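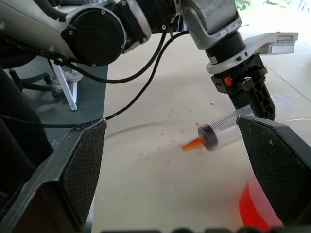 탁자 위의 투명 주사기. 통에는 옅은 눈금, 끝에는 까만 고무 패킹.

작은 도구 사진첩: 주사기 편

바르나트브리지 공방에서 타일을 만들면서 제일 좋아하게 된 도구가 뭐냐고 물으시면 저는 가마도 물레도 제쳐 두고 플라스틱 주사기라고 답합니다. 정말이에요! 붓으로 몇 번을 덧칠해도 안 나오던 도톰한 선이 주사기로는 한 번에 쭉 나오거든요. 이번 사진첩의 주인공도 그래서 주사기로 골랐습니다.

눈금 이야기
사진에서는 희미하지만 저는 이 눈금을 참 좋아합니다. 유약에 물을 더할 때 숟가락으로 대충 넣던 시절에는 같은 파란색을 두 번 만들지 못했어요. 눈금을 보고 넣기 시작한 뒤로는 작업 노트에 적은 색이 그대로 다시 나옵니다. 자주 쓰는 눈금은 잉크가 닳기 쉬우니 처음 샀을 때 유성펜으로 한 줄 그어 두세요.

고무 패킹 이야기
저 까만 원판 같은 부분이 주사기의 심장입니다(제 마음대로 붙인 별명이에요). 패킹이 부드럽게 밀려야 선 굵기가 고르게 나와요. 뻑뻑해졌다 싶으면 미지근한 물로 씻고, 밀대는 뺀 채로 말립니다. 기름은 바르지 마세요. 유약이 타일에 붙지 않고 동글동글 말려 버려서 한 판을 통째로 다시 구운 적이 있습니다.

투명한 통 이야기
안이 들여다보이면 기포를 바로 찾을 수 있습니다. 세워서 톡톡 두드리고, 거품이 위로 모이면 살짝 밀어 내보낸 다음 시작하세요. 이 짧은 순서를 건너뛰면 선 한가운데서 퍽 하고 튑니다. 꼭 제일 잘 그린 타일에서 그래요!

제가 쓰는 것들
주사기는 동네 재료상에서 하나에 300원쯤 합니다. 유약은 세틱스 흰색 한 병, 3000원짜리 작은 병이면 연습용으로 넉넉해요. 지금까지 가장 크게 벌인 작업은 파체코 골목의 벽면이었는데 타일 213장의 테두리를 전부 주사기로 그렸습니다. 손가락은 얼얼했지만 다 붙여 놓고 보니 어찌나 뿌듯하던지요.

같이 해 보고 싶은 분은 일요일 오후에 열리는 '카켈' 모임에 오세요. 앞치마와 집에 있는 헌 수건 한 장만 챙기시면 됩니다. 다음 사진첩은 스펀지 편입니다. 벌써 할 말이 많아요.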